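ROBOTICS CLUB NEWS

Blue First, Then We'll Talk

The Lancombe robotics club is back from its August break, and members have returned rested, tanned and unable to find the good screwdriver. The autumn project is a modest one. By 19th September, our robot arm is supposed to pick up three wooden cubes, one after another, and put them in a basket. Small children can do this. Small children, as Alun Bellis pointed out at the first meeting, do not need their coordinates in meters.

The date matters because Ashworth is coming over for the friendly, and Ashworth beat us last year by a margin this newsletter has chosen not to print. Each club gets 14 tries on its own table with its own program. The cubes get moved between tries, and the judges decide where they go, so memorizing the layout and hoping for the best (our strategy last year) is out. 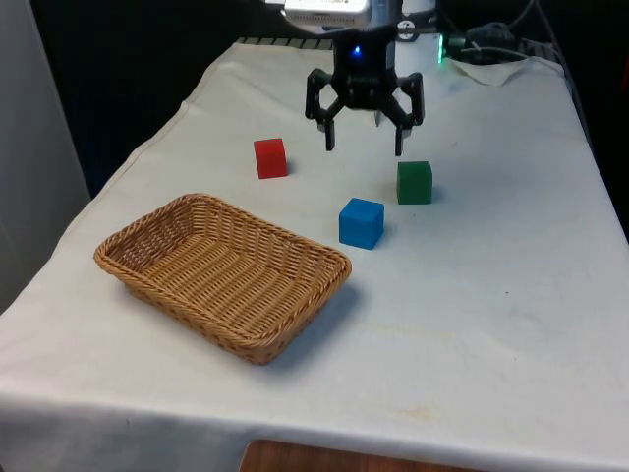 We have divided the job into finding a cube, getting hold of it, and letting go of it in the right place. Finding took up most of August. The program we inherited from last year's group was 322 lines long, and the only comment in it read "fix this." We have kept the comment, for morale, and rewritten nearly everything else.

Letting go has been the surprise. Release too high and the cube bounces. Release too low and the fingers give the wicker a shove, and then the basket is no longer where the program thinks it is – a mistake the program defends with total confidence for the rest of the run. Prys Gethin's fix was to have the arm pause over the basket before opening. The pause costs us time and makes the robot look thoughtful, so it stays.

Blue is the practice cube for now. Red and green will get their turn once the team agrees on an order, a discussion that has already outlasted two bags of pretzels.

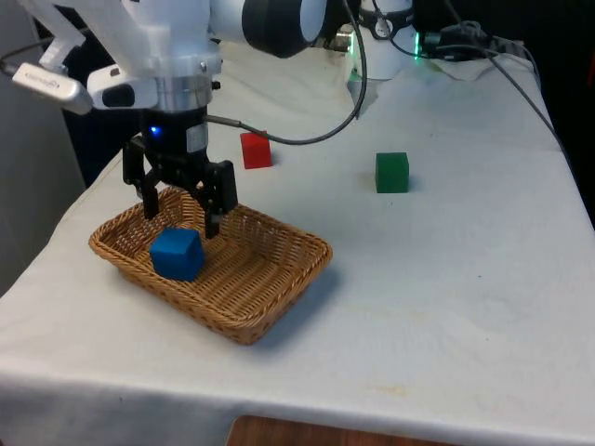
What's Left to Do

The grip still needs work. We are testing slower approaches and a gentler close, and keeping a log of every attempt in the green notebook. Please write down the failures too. A page with seven successes and no misses on it is a lovely thing to read and no help at all.

Anyone who can spare an evening before the friendly is welcome, with or without programming experience.
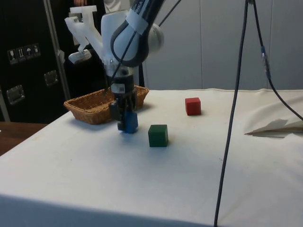

Alun Bellis would like it known that he voted for starting with red, that the minutes should say so, and that he'll bring the pretzels next time if somebody else brings the screwdriver.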